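Sev on everything, a February report

I have been eating crunchy things on top of soft things for the whole of February and I can't believe it took me this long to get organized about it. I've always liked a topping. Croutons, fried onions, the crumbs at the bottom of the chip bag. But this winter I started keeping a jar of sev next to the stove, the way other people keep a salt dish, and now it goes on nearly everything I make!

If you haven't had it, sev is thin fried noodles made from chickpea flour, and you eat it straight from the bag or scatter it over chaat. Ratlami sev is the spicy one, named after Ratlam in Madhya Pradesh, with clove and black pepper in it. The clove is what got me. The first handful tastes like a regular salty snack and then this warm, almost Christmassy thing comes up behind it.

My friend Dorota Nowicki gets the credit. She brought a bowl of it to our soup night at Omwood in place of croutons (I had made a huge pot of tomato, enough for 11 people, and forgotten bread completely) and it was gone before the soup was. She told me to put it on at the table and never in the kitchen, and she's right. You get maybe two minutes before it goes soft. Soft sev is nice too, in a noodley way, but it's a different dinner.

So, what I've tried so far. Tomato soup, obviously. Plain yogurt with cucumber and a little sugar, which I could eat every day. Scrambled eggs, very good, go easy on the salt in the eggs. Baked potato with butter and a squeeze of lime. Poha for breakfast, where it properly belongs. Mac and cheese, and I know how that sounds, but please try it once! The one flop was a green salad with vinaigrette. The dressing got to it right away and the whole bowl turned to paste.

I also made sev tameta nu shaak, a Gujarati tomato curry where the sev goes in on purpose and softens in the sauce. You fry cumin and mustard seeds in oil, add garlic and green chili, then a pile of chopped tomatoes, turmeric, chili powder, a bit of jaggery, and some water. Let it bubble until the tomatoes give up. Stir in a big handful of sev at the last minute and eat it with roti. I've made it 2 weeks running, and the second time I used more jaggery and liked it better. Thicker sev holds its shape longer in there, so that's next on my list.

Storage matters more than I expected. I tried a Stostora jar with a clamp lid and a plain plastic tub, and the jar wins easily. The sev in the tub was stale by the end of the week, and Pringle (my cat, who has strong feelings about lids) had it on the floor twice anyway.

Next month I want to try making my own. Dorota has a brass sev press she's willing to lend me, and I've already bought the chickpea flour. I'm a little scared of the hot oil and very excited about the clove. If you have a dough ratio you trust, please leave it in the comments, and tell me what you put yours on!
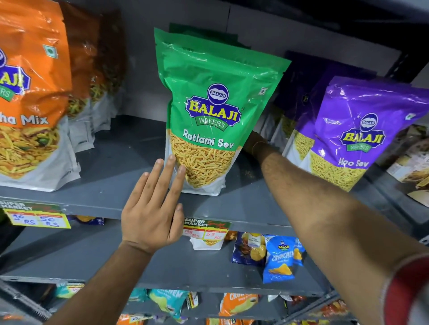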